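Incidencia 1409
Estado: abierta, pendiente de pieza
Equipo: sobremesa Dell, puesto de facturación
Centro: Midano
Fecha de alta: 11/1/19

Síntoma que nos cuentan: se apaga solo a los 20 minutos de encenderlo, sin pantallazo ni aviso. Si lo vuelven a arrancar enseguida, dura bastante menos (un par de veces ni llegó a cargar Windows).

Primera nota. Pues nada, empecé por lo fácil, como siempre: otro cable de corriente, otro enchufe, fuera la regleta. Igual. Miré el visor de eventos y solo sale el Kernel-Power de turno, que no me dice gran cosa. Dejé puesto el programa de temperaturas y ahí sí que canta: la CPU sube a 50 grados nada más entrar en la BIOS y luego ya se dispara. ¡Y eso con el equipo sin hacer nada!

Segunda nota. Me lo he traído al taller y lo he abierto. He sacado el disipador y la pasta térmica era puro yeso, se caía a trocitos. Según la hoja de Viltano la última revisión fue en septiembre, pero allí solo apuntaron "limpieza exterior", así que me da que por dentro no lo había tocado nadie en años. Así está ahora mismo, tumbado y sin tapa, con el micro en su zócalo. 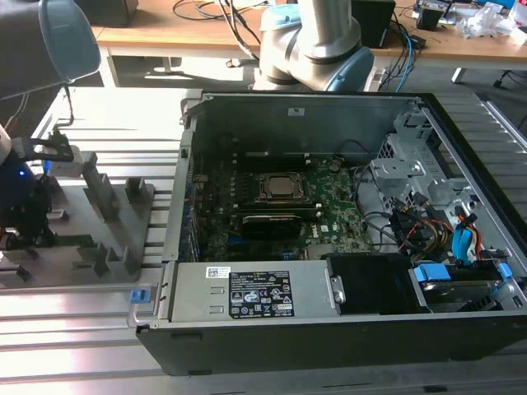
Dell abierto, CPU a la vista y sin disipador

La gráfica y el disco los dejo montados de momento, no me han dado ni un problema. A la fuente tampoco le veo motivo para cambiarla todavía, pero si después de la pasta nueva sigue apagándose es lo siguiente que pruebo (tengo una igual guardada de los equipos de Litis).

Lo que me falta:
Limpiar bien el micro con isopropílico
Pasta nueva y volver a atornillar el disipador, en cruz y sin apretar a lo bruto
Prueba de carga larga, mínimo una tarde entera

El pero: un tornillo del disipador tiene la rosca pasada y así no me fío. He pedido el juego a Chidiac, referencia 14 de su lista, y me dicen que entra en el próximo reparto. Hasta entonces no lo enciendo, ¡que nadie lo enchufe, por favor! Si en facturación van muy apurados, avisadme por aquí y les preparo el portátil de préstamo.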